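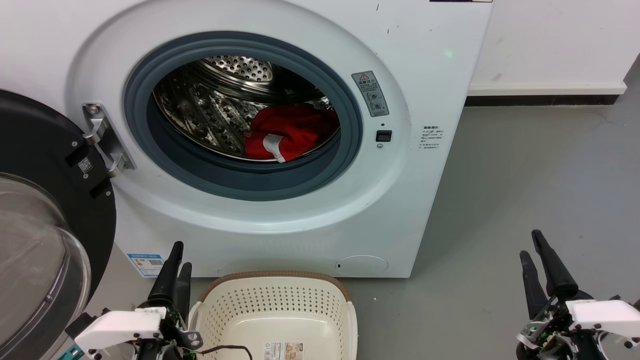 Figure 1. Front-loading washer with a red garment in the drum.

Where Do the Containers Go? Tracking Home Appliance Imports Through Murneck Port
Student project report, Logistics and Trade Module
30 Jul 2021

Our group wanted to know why a container of household appliances can cross an ocean on schedule and then sit behind a fence for weeks. We picked Murneck because it is the closest deep-water port to campus and because the terminal operator, Brultano, let us use its gate records. That was a huge piece of luck for a student project!

What we had to work with

Brultano gave us a spreadsheet of 817 containers released in April, all declared as large home appliances. Each row had a discharge date, a customs release date and a gate-out date. We threw out 33 rows where the gate-out date came before the release date (typing errors, we assume) and kept the rest.

We also spent 2 days at the Grillholm inland depot, where many of the boxes go next. Watching the reach stackers work was the best part of the term for all of us.

What we found

We expected customs inspection to be the slow step. In our data the longer wait usually came after release, when the box was cleared and no truck had been booked. Importers using the Nanayakkara booking system tended to leave sooner than those booking by phone, though we can't say the system is the cause. Bigger importers are more likely to use it, and they also have their own trucks.

Storage fees were harder to pin down. Some 3000 dollars was the highest bill we saw for one container, and we only saw a handful of invoices, so please don't read that as typical.

Problems along the way

The date columns used two different formats and it took us a whole weekend to notice. All our first charts were wrong and had to be redone.

What we would do next

We'd love to get a second month of records, ideally from the holiday season, and compare appliances with furniture. We would also like to ask the trucking firms how they decide which pickups to take first. The cleaned spreadsheet and our charts are in Appendix B.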